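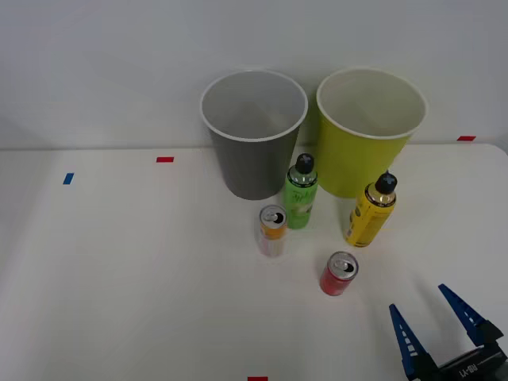
Nokasenのひざ掛け「Gurnalano」が、今年も店に戻ってまいりました。Serkierの小さな織り場で、Uddin紡績の羊毛100%の糸を使って織ってもらっている、当店ではもうおなじみの一枚です。色は全部で8色、毎年どれをお薦めしようかと迷うのですが、今季はぜひ二色使いのものを見ていただきたくて。灰色と黄緑のカップを隣どうしに置くと、灰色は少しやわらかく、黄緑はすっと明るく見えますよね。どちらも白い縁がきいていて、Gurnalanoの二色織りも、ちょうどあのくらいの距離感で色が並んでいます。端にはやはり白い糸で、細いかがりを入れました。

大きさは幅52センチ、長さ200センチ。ひざ掛けにしてはずいぶん細長いと思われるかもしれませんが、二つに折ってひざに、広げたまま肩からぐるりと、あるいはソファの背にかけておくだけでも(私はもっぱらこれです)と、細長いなりに出番の多い形なんです。

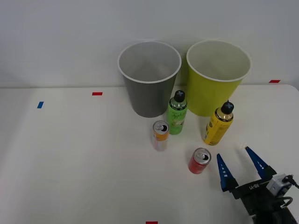 織り上がったあとは、ぬるま湯でゆっくり縮ませてから、平らに干して仕上げています。この縮ませる加減が年によってわずかに違い、今季の分は去年より心もち目が詰まって、風を通しにくくなりました。手ざわりは、最初のうちは少ししゃっきりしています。ひと冬お使いいただくころにはだいぶ角が取れてきますので、どうぞ気長にお付き合いください。 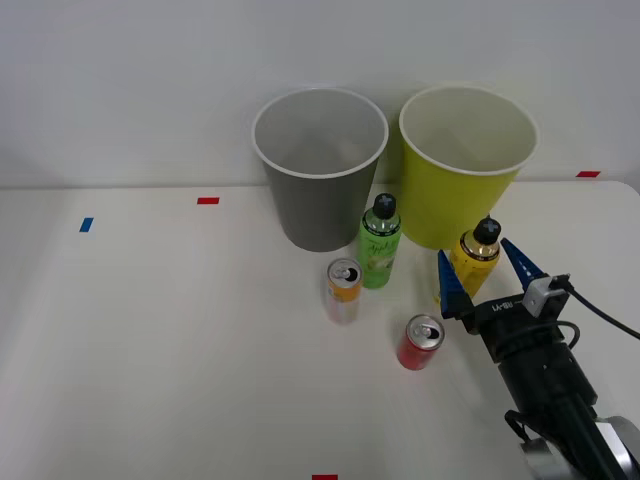
黄緑のほうを11月に買いました、とお便りをくださったお客様。首もとに巻くと初めの数日はちくちくしたけれど、一度手洗いしたら気にならなくなったそうです。肌の敏感な方には、襟のある服の上からのご使用をお薦めしています。

お手入れは、羊毛用の洗剤を溶かした水で押し洗いを。しぼらずにタオルで水気を取り、日陰で平らに干してください。乾燥機は避けてくださいね、本当に小さくなってしまいます。毛玉は引っぱらず、はさみで軽く。防虫剤は一種類だけにして、箱のふたをきちんと閉めておけば大丈夫です。 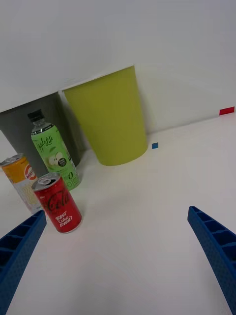
灰色だけの無地はもう織らないのですか、というお尋ねも店先でいただきました。無地は糸の染め上がりを待っているところで、入り次第またこのページに載せますね。

二色織りの在庫は、灰色×黄緑、紺×生成り、れんが×灰色の三通り。贈りものの箱は無料でお付けしますので、ご注文の際に備考欄へ「箱あり」とお書き添えください。

2019年1月5日 更新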